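Tallport Workshop, Household Handling Notebook
Entry: November, morning session, opened 9:40
Subject: Laundry tasks, socks. Continued from the towel entries.

Purpose of session. To continue hand-guided work on socks and to record whether the task is ready to be passed to the Surel arm for unattended trials. The Dremden group has asked for a plain yes or no on each household chore before the winter planning round. This entry covers socks only. Shirts and dish towels are recorded separately.

Setup. Wooden table, cleared before the start. Hand-held grippers, as used in the towel sessions. The operator was instructed to work at a normal household pace and not to slow down for difficult folds. Socks were taken from the mixed dark set, which the towel entries had already identified as the harder one for the vision model. Light socks remain in the drawer under the bench and were not used.

Method. Each attempt consists of picking up one sock, presenting the cuff, taking hold of the cuff with the second tool, and laying the sock flat with heel down. An attempt is recorded as complete only if the sock is flat at release and no hand has touched it. A second grasp is allowed. A third is not. Attempts in which the cuff folds inward are recorded as failures even if the final position is acceptable, as agreed after the last review.

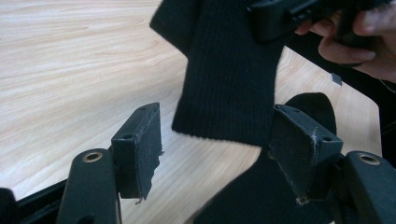
Fig. 1. Black sock held up over the table, ribbed cuff hanging near the gap between the gripper pads.

Result, hand-guided. 100 attempts, of which 41 were complete on the first grasp and 40 on the second. The remainder were failures. Most of the failures occurred at the cuff, where the ribbing closed on itself and the pad took hold of one layer when two were intended. The operator could generally feel this and correct it. The arm has no comparable sense at present, and the Mikuš controller reports a successful grasp in either case.

Observation on the pads. The covering on both pads is worn. The left is ragged at its lower edge, with a strip hanging from the corner. The right has a pale crack down its face and a frayed spot at the bottom corner. Pads in this condition should not be used for any session whose results will be compared with earlier ones. It is not known how many of the failures can be attributed to wear. The replacement set is to be fitted before the next entry, and 20 minutes of the schedule should be reserved for checking alignment.

Observation on dark fabric. Black on black remains a difficulty. The sock, the pads and the brackets are all close in tone, and where fabric passes behind a pad the model tends to merge the two. Lighter pad coverings were proposed in the towel entries and no decision was recorded. The proposal is repeated here.

Assessment. Single socks, laid flat, by machine alone: no. The motion itself is within the reach of the Surel arm, and the lifting and placing stages could be passed over now if there were any use for them separately. Presenting the cuff is the stage that prevents approval. Pairing has not been attempted and should not be described as under test in any report to Dremden.

Actions.
Replace both pads and note the change on the tool log.
Repeat the session with the light socks under the same rules.
Ask Mikuš support whether grip width can be read during closing as well as at the end.
Change the failure sheet so that "one layer" has its own column. It is currently written in the margin.

Session closed 11:55. Sheets filed in folder 2.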